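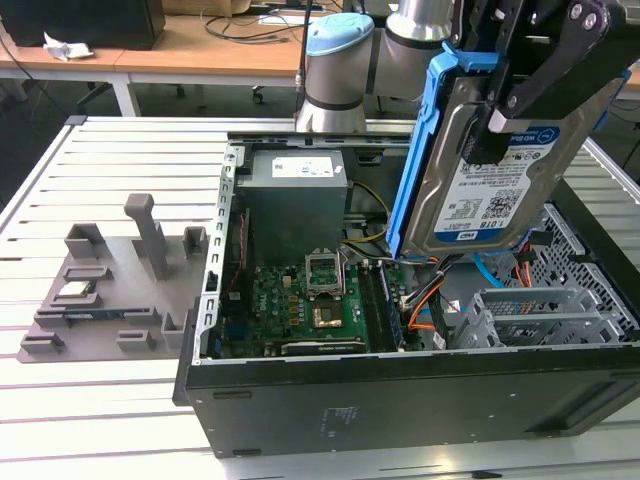

Siamak Khosravi asked under my last post how often the teardown cell needs its drive pick re-taught, and whether we just let it run until it misses. Longer answer than fits in a reply, so it gets a thread.

Short version: we check it at every start-up and re-teach when the check says so. In May that was twice.

The cell is one arm, one gripper, a slotted table and a printed fixture plate to the left of the tower. The tower goes on its side with the panel off. Small parts go to the plate. Drives come out of the cage in their blue caddies.

Start-up order, same every morning. Arm to home. Gripper open, gripper closed, gripper open. Wipe the inside of the fingers with a dry cloth. Then the touch points.

There are three touch points. One is the post in the middle of the plate, one is a table slot, one is the corner of the case. The first two tell you about the cell. The third tells you about the tower, which somebody has just plonked down by hand.

If the post is out, check the plate screws before you touch any program. Most of the time the plate has been nudged by a sleeve. Push it back against its stop, do the screws up, run the touch again.

If the post and the table slot are both out by the same amount in the same direction, it's the arm or the tool flange. Stop there and come and find me or Nanna Kárason.

We had exactly that in May. Nanna found the flange bolts had backed off a little. She pulled the gripper, cleaned both faces, put it back with fresh threadlocker and a proper torque wrench. It hasn't moved since.

The other re-teach was my fault. I swapped the finger pads and didn't redo the closing position. New pads are thicker. The arm went in, closed early and pushed the caddy sideways in the cage. No damage, but it stopped on force and sat there beeping through smoko.
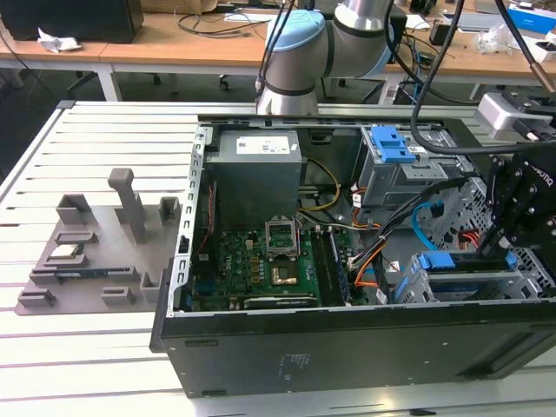

So the rule now is that new pads mean a new closing position, written on the sheet, before the cell goes back to auto. Pads get changed every 100 drives or when the edge goes shiny, whichever comes first.

Vratislav Polák wanted to know about approach angle. We come in from above with the wrist turned so the fingers land along the drive bay wiring, not across it. Going across snagged a SATA lead on the old program. A snagged lead feels like a stuck drive to the force limit, and the cell can't tell you which one you've got.

Speed on the pull is low for the first 24 mm. That's enough to clear the cage rails. After that the arm lifts at normal speed.

The drive can hang at a bit of a tilt once it's up. I used to chase that. I don't any more. As long as the pads have the metal and the caddy isn't twisting, the bin drop is forgiving. If you need to put drives back in a cage, you'll care more than I do.

Cables on the arm: look at them every morning, hand on them once a month. You're feeling for a stiff spot near the elbow. Ours are tied with a loose loop at each joint. If the loop's gone tight, something has slipped further up and you should find out what.

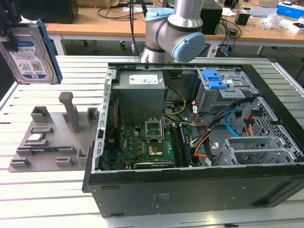

Drive out of the case, wrist above the tower.

Fixture plate. It's printed in grey and it wears. The low slot for the memory sticks goes first, the edges round off and the stick starts to sit crooked. Astex print the spares for us and we keep 2 on the shelf. Changing one over takes 7 minutes plus the touch points.

Don't file a worn slot to tidy it up. Kári Ravn tried and the stick then sat too low for the fingers to get under it. Bin it and fit the spare.

Dust. Old towers are full of it and it ends up in the table slots and on the camera. Vacuum the slots with the arm at home and the stop pressed. Lens gets a proper lens cloth, not the one from the bench.

Log sheet lives on a clipboard, on paper. Date, initials, three touch readings, pads yes or no. Heiðrún Eskildsen is putting the old sheets into a spreadsheet so we can see if the post reading creeps over winter when the heating's on. I'll post the plot when she's finished it.

Siamak, the touch routine is a short one and I'm happy to send it over. It's written for our controller, so you'd need to redo the moves, but the order of checks should carry across.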